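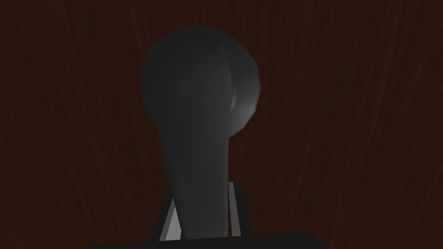 Stakesa opens its gripper comparison to small workshops

8/5/26

Stakesa is very pleased to say that its gripper comparison, which began last November as a bit of a side interest among three of us and has since taken over most of the upstairs office, is now open to any small workshop that would like to send us a shape to try.

The idea is simple enough. A workshop that wants a robot arm to pick up its parts has to choose a gripper, and the catalogues are not a great deal of help when your part is fat at one end and thin at the other. So we build the part in simulation, put it on a plain wooden surface and let each gripper have a go at it, with the same arm and the same controller every time. The view we work from looks along the part from the gripper's side, so that we can see how the fingers sit against it.

Our first full round covered two grippers, the Fondach and the Pearce, both with a pair of flat fingers, and we ran 2465 grasps between them. The shapes were mostly the awkward sort (knobs, handles, things with a big round head on a long narrowing stem) because those were the ones our customers kept ringing up about! Held by the stem, a part like that has all its bulk out beyond the fingers, and a very small change in where the fingers close can make a surprising difference to how steady it stays.

"I went in quite sure the Pearce would walk it, and I told everybody so, which I now rather regret," said Glenys Paewai, who leads the comparison. "It was better on the thick parts, and I will say that for it as often as anyone likes. On tapered stems the Fondach was the steadier of the two, and it went on being steadier when we moved the grip point up and down. We ran the whole set again to be sure, and then Alby ran it again after that."

Alby Doolan, who looks after the controller settings, would like it known that the models are kept plain on purpose. "You can see the flat bits round the edge of the knob if you look closely, and people do ask me about them," he said. "A plainer shape runs faster, and I would sooner have 200 tries at a slightly faceted knob than a handful at a beautiful one. If a workshop wants a smoother model we can do that too, it just takes longer and I shall need more tea."

The next round will add a third gripper, the Nasetier, along with a choice of two camera positions. Each shape sent in will get 100 grasps with each gripper, and the workshop will receive the results as a plain table with a page of notes from Glenys, who has promised to keep it to a page.

There is no charge for the first shape. Drawings, measurements or a decent sketch are all fine, and please do tell us where you would like the part to be held, and what it weighs. We can't yet take soft or bendy parts, much as we would love to.

Workshops can write to Glenys Paewai or Alby Doolan at the Stakesa office. The full table from the first round is available on request.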